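Gromura Demonstration Working Group
Minutes of the December meeting
Held in the ground floor meeting room, Bistwood, at 2 pm

Present: Humaira Sandhu (Chair), Américo Tavares, Eskil Bakke, Nighat Chaudhry, Saqib Usmani (minutes)

Apologies: None received.

1. Minutes of the previous meeting

The minutes of the November meeting were agreed as a correct record, subject to one change. Under item 4, "gripper lead" should read "gripper owner", as the role is set out in the Weven handbook. Mr Usmani will correct the filed copy.

2. Matters arising

2.1 The revised consent form for people who may be recorded during demonstrations has been issued. Ms Chaudhry reported that all regular operators had returned a signed copy. Visitors' forms will be kept at reception.

2.2 The question of storage for finished sessions was carried over. Mr Bakke is still waiting for a reply from Pirzada on the price of the second storage unit and will report at the next meeting.

2.3 The group noted that the lease on the first floor office had been renewed. No action was required.

3. Household tasks: progress

3.1 Mr Tavares presented progress on the household set. In the period since the last meeting 53 demonstrations at the sink had been accepted and 20 returned to the operators for repeating. The remainder of the month's target will be met from the table-clearing tasks, which are quicker to set up.

3.2 The main cause of return was loss of tracking. When an operator turns the wrist far enough for the patterned faces of the marker cube to be hidden, the position of that gripper has to be estimated for the missing stretch, and the resulting path is often too rough to be used. Mr Tavares asked that operators be reminded to keep at least one face of each cube clear during turning movements.

3.3 The second cause was pace. Several operators had slowed down as they approached an object and then closed the fingers very sharply. Mr Bakke observed that the policy trained on the October set had copied this habit faithfully, with the arm hesitating over the basket before snatching at it. It was agreed that an even pace should be asked for throughout, and that operators should practise the movement before recording begins.

3.4 Ms Chaudhry asked whether the returned sessions were being kept. Mr Tavares confirmed that they were, marked as unsuitable for training, and that they had been useful in testing the checking software.

4. Two-handed work with the hand-held grippers

4.1 The Chair invited Mr Bakke to speak to his paper on two-handed demonstrations, circulated in advance. The paper recommends that all sink tasks be shown with a gripper in each hand, including those that could be done with one, so that the left and right records always have the same form.

4.2 Members considered the views available to the person reviewing a session. The view from head height gives the position of both hands relative to the sink and the objects on it. The view from the gripper gives the finger pads and whatever lies between and beyond them, and is the one on which the policy chiefly depends when closing on an object.
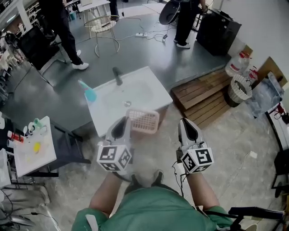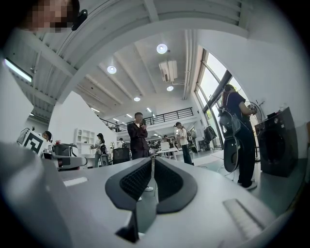 Figure 1. Hand-held grippers in use: operator's view at the sink (first picture) and view from a gripper camera, with the finger pads in the foreground (second picture).

4.3 Mr Bakke drew attention to how wide the gripper view is. It takes in the ceiling lights, the balcony railing and people at work elsewhere in the room as well as the fingers. He did not regard this as a fault, and considered that a varied background would help the policy to cope in other buildings. Ms Chaudhry agreed in principle but asked that the face-blurring step be applied to every gripper recording before release, with a sample checked by eye. This was agreed.

4.4 There was some discussion of cables. Mr Tavares noted that a cable hanging from a gripper could catch on the edge of the basin or on a basket when the operator reached across. Clips had been tried, but had worked loose during longer sessions. Mr Usmani suggested a soft sleeve along the forearm. Mr Tavares will try two kinds of sleeve and report on comfort as well as on snagging.

4.5 The Chair asked whether the basket and spray bottle should be set out in fixed places at the start of each demonstration. Mr Bakke's preference was for the starting positions to be changed each time, within easy reach of the operator. Mr Tavares was concerned that operators would fall back on two or three favourite layouts if left to choose. It was agreed that starting layouts would be drawn from a printed sheet and the layout number entered in the session log.

4.6 The recommendation in the paper was approved, to take effect from the next recording period.

5. Remote control station

5.1 Mr Bakke reported that the remote control station had been used for the wiping task only. Operators found the arm tiring to guide for long stretches, and a session by remote control took markedly longer than the same task shown by hand.

5.2 Ms Chaudhry asked whether the station should be given up. Mr Bakke advised against this. Demonstrations given through the arm itself show what the arm can reach, and some hand movements recorded with the grippers had later proved to be outside its range. He proposed keeping the station for a small check set in each task.

5.3 It was agreed that each new task would have 20 demonstrations by remote control, recorded after the hand-held set has been reviewed. The Chair asked that the same layout sheet be used for both.

6. Operators' welfare and training

6.1 Ms Chaudhry reported that operators had asked for shorter turns at the sink, where they stand looking down for the whole of a session. She proposed a break after every 20 minutes of recording. Mr Tavares asked whether checking of sessions could count as a break, and Ms Chaudhry replied that it could not. The proposal was approved.

6.2 New operators will in future shadow an experienced one for 3 sessions before recording alone. Mr Usmani will amend the training note.

6.3 The wording of the spoken instructions was reviewed. "Pick up the basket" had been understood by some operators to include moving it elsewhere – the intended meaning was to lift it clear and hold it. The instruction will be reworded as "lift the basket and hold it".

7. Floor and work area

7.1 Members were reminded that cables must not be left across walkways at the end of a session, and that the steps up to the raised floor are to be kept clear.

7.2 Staff who are not taking part in a demonstration may continue to use the shared area, provided that they have signed the consent form mentioned at 2.1.

8. Any other business

8.1 Mr Tavares asked that requests for new household objects be sent to him by email, as several made in passing had been forgotten.

8.2 The Chair thanked Mr Bakke for his paper.

9. Actions

Correct November minutes, item 4 – S. Usmani
Report on Pirzada storage price – E. Bakke
Remind operators about marker cubes and pace – A. Tavares
Try cable sleeves – A. Tavares
Print layout sheet and add layout number to log – E. Bakke
Confirm face-blurring on all gripper recordings – N. Chaudhry
Amend training note and basket instruction – S. Usmani

10. Next meeting

To be held in January at the same time and place. Papers should reach Mr Usmani one week beforehand.

The meeting closed at 3.20 pm.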